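Workshop notebook, Tranen, repair and sorting room
2026-01-20

Continued with the water meters that came back from Jakville. The box had 12 pieces, all of the older Nava type. I opened the first four before lunch. Three of them have the same problem as the ones in July: fine sand under the lower bearing, and the small wheel turns heavy when I push it with a finger. The fourth is clean inside and I do not understand yet why it was sent to us.

I washed the parts in warm water with a little vinegar, and let them dry on paper. Please do not use the hard brush for the wheel, it makes scratches and then the meter reads too low. 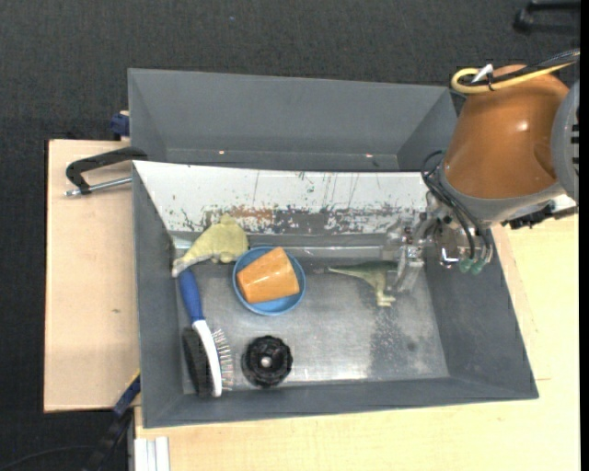 After cleaning I put meter no. 2 on the test line and let 69 liters pass. It showed 67, so it is still slow. I changed the bearing and repeated – now 69 on both tries. The counter stood at 3,051 when it arrived, and I wrote this on the label so that the office in Wundale can compare with their bill.

Open points: we have only five bearings left and I will need more than that. I asked Wundale if the sand filter before the meters was changed last year, no answer yet. Also the rubber ring for the test line is leaking a little at the left valve. I tightened it, but it should be replaced before we test the other eight.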